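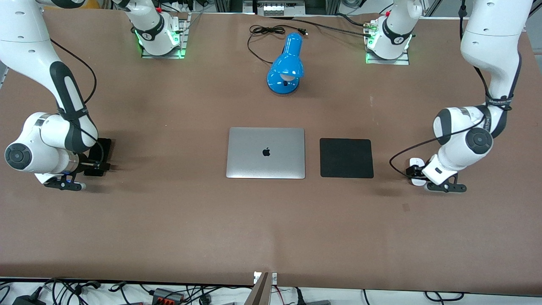 Covering a worktable with brown paper

Paper is a cheap way to keep glue, ink and pencil off a table top, and you can change it in minutes. These steps suit a table up to 80 cm deep. For anything deeper, use two strips side by side.

What you need

A roll of brown kraft paper
Low-tack masking tape
Scissors and a craft knife
A dry cloth

1. Clear and wipe the table

Take everything off that will lift. Wipe the top and let it dry fully. Grit left behind will show through as bumps and tear the paper when you lean on it.

2. Cut the paper

Unroll it along the table and cut it with 7 cm spare at each end. Roll the cut piece the opposite way for a minute to take out the curl.

3. Tape the back edge first

Fold the spare paper under and tape it to the underside. Work from the middle out to the corners.

4. Pull and tape the front

Smooth the sheet towards you with the cloth, then tape the front edge in the same way. Do the two short ends last.

5. Cut around fixed items

If a clamp or lamp base can't be moved, slit the paper from the nearest edge, slide it round and tape the slit shut.

Changing the paper

Replace it when it tears or the marks get in your way. Plain paper can go in the recycling once the tape is off.

Updated 26th December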